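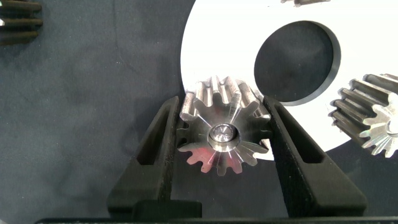
Friday

Up at six to look at the affiliate figures before work. Clicks were fine overnight, 697 of them, but the commission column was almost flat. Two sales. That's the third day running and I couldn't put it down to the weather any more.

Went through the links one at a time with my coffee. The Wirkard ones all worked. The Mulcahy ones went through to the shop all right, but the tracking code had dropped off the end of the address by the time the page loaded. I'd moved the site to the new link shortener at the start of August and must have missed a setting. It was passing the first part of the code and throwing away the rest.

Wrote to Mulcahy to ask if they could credit any of the lost sales. They answered before lunch, which I hadn't expected. They can't do it without an order number from the customer, and I don't have those. So that money's gone.

Spent the evening putting the old direct links back by hand. There are 100 posts with Mulcahy links in them and I got as far as the garden tools section. The rest can wait until tomorrow. Tested each one in a private window and the code stayed on.

Also had the monthly email from Pleltden. They're cutting the cookie from 30 days to seven and keeping the rate the same. I don't think I'll bother with them after this. Most of my readers take a couple of weeks to make up their minds - longer for anything dear - and the page only brings in a few pounds as it is. Will swap the banner for something else when the links are done.

Drandville paid, on time as usual. Put it straight in the tax account.

To do: finish the links, turn the shortener off, change the disclosure wording on the reviews page, ring about the broadband.

Bed at eleven.

Last updated: Friday, 11.04 pm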